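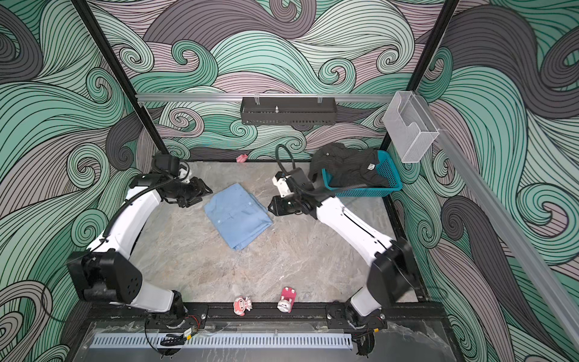

12/05/2024

I should say at the start that I am not a wallpaper person. I grew up in a house where the hall was woodchip and the dining room was woodchip painted a slightly different cream, and I have spent my adult life telling anyone who asks that a tin of decent emulsion will see you right. So when I say I have been thinking about swirly wallpaper since April, please understand that it's against my better judgement.

What set me off was the pattern you get on every other website at the moment, the one with the big curling waves. Thick dark outlines, ribbons of mint and sea green, some charcoal, a bit of washed-out pink. It's sold under all sorts of names. Nokance had it down as "Tidal" when I ordered my samples, Mastby had something so close to it that I had to write on the backs in biro to tell them apart, and both wanted me to believe it would "bring calm" to a small room. I don't know who is calmed by spirals. I had a sheet of it taped up beside the bath for a week and kept finding faces in it while I brushed my teeth.

Still, I didn't hate it, and that annoyed me.

The case against is easy to make. It's a large pattern and most of us have small walls. A curl that looks lovely across a broad stretch gets chopped in half by a door frame, or meets its neighbour at the corner and doesn't match, and then you've got it for years. The peel-and-stick versions are worse for this, as you can't slide them about once they've grabbed. I have read almost 500 customer reviews by now (yes, I know) and the happy ones nearly all seem to be written on the day it went up. I would like to hear from the same people after a winter with the radiators on.

And then there's the marble. Everyone pairs it with marble, or with vinyl that has been printed to look like marble, usually grey with some white veining. My first thought was that this was two busy things shouting at each other. Having now seen the two together a fair bit, I'd soften that. A grey stone pattern is quiet enough that your eye can have a sit down on it. I would keep the veins faint, though, and I wouldn't let anyone talk me into a gold one.

I'm less sure about putting the paper on every wall. The advice used to be one feature wall and leave the others alone, and I was sniffy about feature walls for years, so it pains me to come round to them just as they've gone out of fashion. With the pattern on all sides you do lose track of where one wall stops and the next begins. Some people want that. I want to know where the corner is, mostly so I don't walk into it. A plain dark line helps a lot, whether it's a strip of trim up the join or a rail running across.
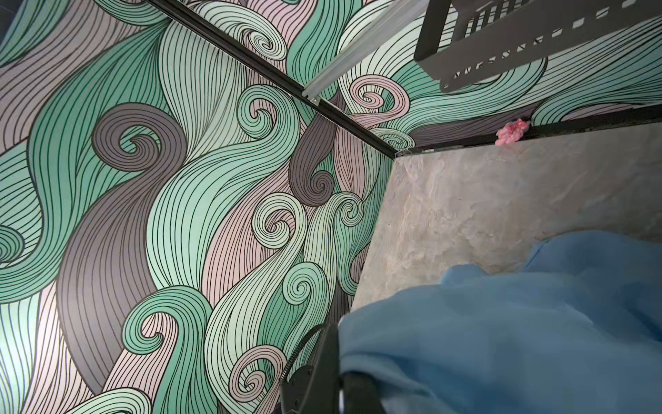 Two papered walls meeting at a black rail, with a dark shelf caddy up at the top.

The caddy interests me more than the paper, if I'm truthful. Most bathroom and kitchen storage comes in chrome or white, and against a pattern like this I think chrome would vanish into the general fuss. The dark grey holds its own. It picks up the charcoal in the swirls and looks as though somebody meant it, whether they did or not. Ridov do a slotted one in a similar colour which I have had in my basket twice and taken out twice, because I don't believe in adhesive mounts on top of wallpaper. Think about it for a minute. The caddy is stuck to the paper and the paper is stuck to the wall, so your shampoo is only as safe as the weaker of the two glues. The website says it is "suitable for most surfaces". I wrote to ask if that included wallpaper and got back a link to the page I had just been reading.

If you must do it, screw it in. You'll have holes, but you'd have had a torn strip anyway.

The other thing I'd look at hard is the ledge. Any ledge, anywhere, will collect bits. I have a narrow one behind my own basin and in the time I've lived here it has been home to hair grips, a dead battery, a sponge and a very old receipt. A dark one shows up every speck as well. Shops never mention this. They put a single candle on it and charge you extra for the finish.

Where does this leave my bathroom? Still white, for now. I've got the Neves sample book on the landing, which has a smaller version of the wave pattern with tighter curls and less pink, and I've gone as far as measuring the wall behind the door. It would take two rolls by my sums and three by theirs, and I trust mine. If it goes up it'll be on that wall only, pasted the old way with a brush and a bucket, and nothing will be hung on it that weighs more than a flannel.

I'm also going to leave a sample up through the bath-and-steam test for another fortnight before I spend anything. One corner has started to lift already. Mastby, if you're wondering. The Nokance one is flat as anything so far, but I put that on the cooler side of the room, so I'll swap them over tonight and see.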